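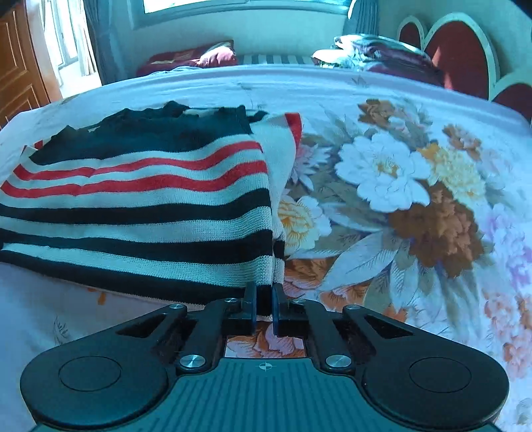 1. Start on the bed (first 3 minutes)

Hello everyone, thank you for coming, and thanks to the library in Stekville for the room. I'm Izzati Gunawan, I write the knitwear care notes for Flitis, and I've been folding jumpers badly for most of my life.

Say hello to the stripy one on the screen. Red stripes, then the wide black ones, then that dark end which never wants to lie down. Point at the peaks along the top. Ask who has a knit at home that does this (hands up, wait for the laughs).

I fold on the bed because it's big, it's soft and it's at the right height for my back. A table is fine too, but knits slide about on mine and I get cross. A flat sheet underneath is plenty. Don't bother making the bed beautifully first!

2. Why we fold knits at all

Keep this short, they mostly know it. Hangers pull the shoulders into little points, and a heavy jumper grows longer by its own weight. My green cardigan went to my knees one winter — tell the cardigan story only if we started on time.

3. Stripes are your ruler

My favourite bit. If the garment has stripes, use them. Smooth the ribbing with flat hands, working outwards from the middle, and look at where the stripes go wavy. A wave means there's fabric bunched under there somewhere. Lift the nearest corner, give it a gentle tug sideways, put it down again. Corner first, always! People go for the middle and end up chasing the same ripple round and round.

Go back to the slide and show them how both red stripes climb to the right. Ask what they'd do about it. Someone will say iron it. Please don't iron it.

4. The fold itself

Get the spare jumper out of the bag now.

Face down, sleeves out. Bring one side in to the middle, lay the sleeve straight down along it. Same again with the other side. Then up from the hem in 2 folds, or 3 if your drawers are shallow like mine. Turn it over and pat it.

Do it once at normal speed without talking, then once slowly. At Udville I talked through both and lost the back row completely.

5. Where they go afterwards

Drawers for everyday, top shelf for the thick ones. Stack them with the heaviest at the bottom. I used to have a pile so tall that getting the bottom jumper out brought the whole lot down on my head, so now I stop when the pile starts to lean.

Somebody is bound to ask about moths. Cedar blocks help a bit, clean clothes help more. Wash before you put things away in May and have a good shake through them in the summer.

6. Have a go (rest of the session)

Everyone gets a jumper from the Buthelezi box. Pairs if we're short. Walk round, don't hover. Children's sizes are harder than they look, so give those to the confident ones.

Handouts are on the chair by the door. Box needs to be back in the car before they lock up at half past eight.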